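Where the Shoes Go: Hallway Storage in a Shared Apartment
Design and Everyday Life, spring term project
Report by Sumeya Seyoum and Liam Fahy

1. Background

Our original proposal promised a study of "circulation patterns in domestic entry zones." Our instructor wrote "do you mean the hallway?" in the margin, and we did. The project asks why footwear in a shared apartment ends up on the floor when there is a cabinet for it a step away, and whether anything short of shouting can change that.

Both of us live in student housing on Skevavley, so we had the problem at home before we had it as a topic. Liam has fallen over the same boot more than once. Sumeya maintains it was never her boot.

We looked at slippers in particular. Outdoor shoes get a certain amount of respect because they are muddy and somebody will complain about them. Slippers live in a gray area. They are clean, they are soft, and the person who drops one in the middle of the floor always intends to be back for it shortly.

2. What we read, briefly

There is less written about shoe cabinets than you would hope, or more than you would fear. Most of what we found was advice on buying a bigger one. The course reader has a 2,000-word chapter on kitchen drawers that turned out to be the most useful thing on our list, mainly for its point that people put things away at the height where their hands already are. Nobody's hands are at ankle level unless they are tying something. We borrowed this idea for slippers and have tried to give it credit throughout.

We also read the assembly leaflet for the Plernska, the cabinet in Liam's apartment, which has no words in it at all and was the clearest source we consulted.

3. Method

We kept a hallway diary in each apartment through April. Whoever came home wrote down what they did with their footwear, as truthfully as they could manage. We had planned on 40 entries per apartment. Liam's roommates took to it with real enthusiasm and started adding remarks about each other, which we have left out of the appendix.

Besides the diary we tried the cabinets ourselves, opening them, filling them, and putting slippers in and taking them out, to see where the job gets annoying. We did this with single slippers as well as pairs. It felt silly for the first few minutes and then became oddly absorbing.

4. The cabinet and the slippers

The trial pair was felt, brown, with a ribbon bow and a pom-pom on the toe. We wanted something soft that would not stand up on its own, and we wanted it to be easy to tell which end was the front.
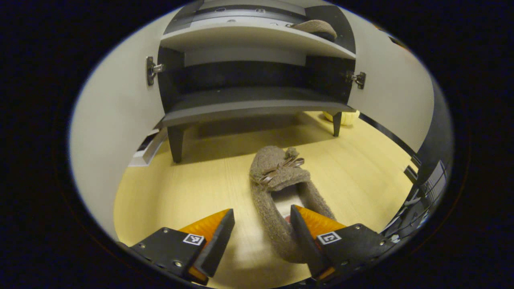

One slipper on the floor, its match already up on the shelf. 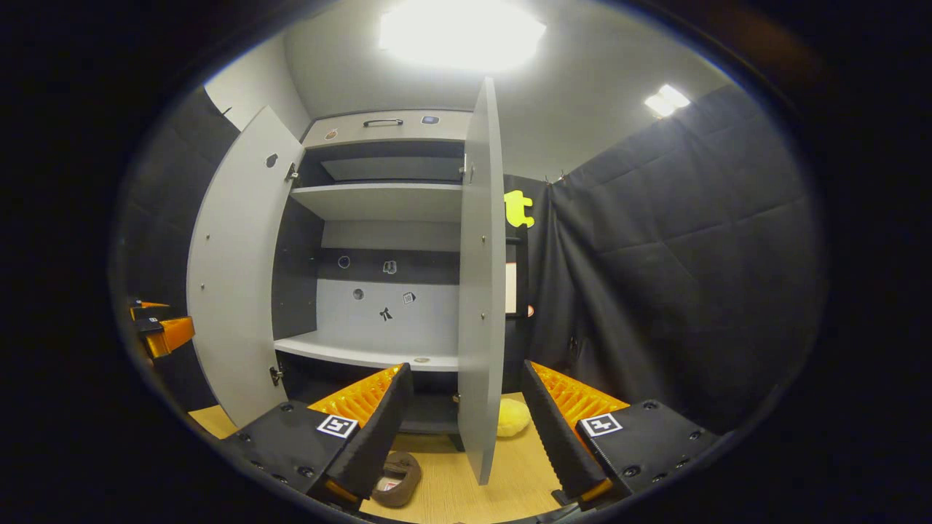 The single slipper became our unit of measurement. In the diary, people almost never reported leaving a whole pair out. They reported leaving "one, I think," with the other somewhere sensible. Putting away a pair takes one trip if you pick both up together and two if you don't, and the second trip is where good intentions run out. Sumeya calls this the orphan problem. Liam wanted to call it something more scientific but never came up with anything.

Doors were the next thing. A cabinet with two hinged doors needs clear floor in front of it before it can be opened, and the clear floor in front of it is exactly where people drop their slippers. So you have to move the slippers to open the cabinet to put away the slippers. One diary entry describes pushing a slipper aside with the door, closing the door again and going to bed.

Shelf depth mattered too. A slipper pushed well back stays put, but you have to reach in to get it, and several people said they would sooner go barefoot. A slipper left near the front edge is easy to grab. It is also easy to catch with a sleeve, and then it is on the floor again and you are back in section 3.

5. What we tried

Our first idea was a sign. It read "Slippers have a home" and it lasted until somebody added "so do dishes" underneath. The diary shows no change that we could connect to the sign, although the dishes improved a little.

The second idea was leaving the doors open in the evening, when most people came in. This worked better than anything else we did. Entries from those evenings mention the shelf far more often, and a couple mention it with surprise, as if it had been installed that afternoon. The drawback is that open doors take up a good part of a narrow hallway, and Liam walked into one.

The third idea was to give each person a fixed spot. We marked out places on the shelves with tape and argued over who got the upper one. In Sumeya's apartment this held up nicely. In Liam's, a roommate put a bag of onions in his spot and said it was his to use as he liked, which we had to admit was in the rules.

6. Problems with the study

The diary was written by people who knew what we were hoping for, and two of them were us. We stopped taking outdoor shoes seriously about halfway through and should have said so earlier. The onions were not planned for. We also never tested a cabinet with a drop-down front or an open rack, so anything we say about doors applies to the hinged kind only.

7. Recommendations

If you have a hinged cabinet, keep slippers on the shelf that is easiest to reach and put the things you rarely wear lower down. Pick up both slippers at once. Leave the doors open at the hour when people come home, if your hallway is wide enough, and warn Liam.

For a follow-up we would take the doors off one cabinet for a few weeks and keep the diary going alongside it. Sumeya's landlord has been asked and has not yet replied. The diary pages are in the appendix, with the remarks about roommates removed and the one about the onions kept in at its author's request.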